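How to Descale a Kettle

If your tea has started arriving with flakes in it, the kettle needs descaling. The flakes are limescale. They won't hurt you, but they do nothing for a guest's opinion of you.

You will need white vinegar or citric acid, water, and an evening when you can live without tea. Vinegar is cheaper and makes the kitchen smell like a pickle factory. I use citric acid now, mostly for the sake of my marriage.

1. Unplug the kettle and pour out whatever is in there. Take out the spout filter if it comes out. On my old Sturmont it came out once and never went back in.

2. Fill the kettle halfway with equal parts vinegar and water. With citric acid, use two tablespoons in a half-full kettle of plain water.

3. Plug it back in and bring it to a boil, then switch it off. Stay close by if you went with vinegar – it foams, and a kettle that foams over gets into the toaster somehow.

4. Leave it for an hour. Put a note on the lid. I skipped the note one Saturday and made a full pot of coffee with the stuff.

5. Pour it out and wipe the inside with a soft cloth. Steel wool will scratch the metal, and scale loves a scratch.

6. Rinse, fill with fresh water, boil, and dump. Do that twice, or 4 times if you used vinegar and can still smell it.

Soak the filter in a cup of the same mix while you wait, and go over it with an old toothbrush.

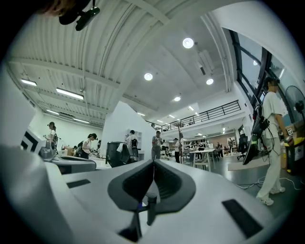 Stubborn patches may need a second round the next day. In a hard water area, plan on doing the whole thing every month or two.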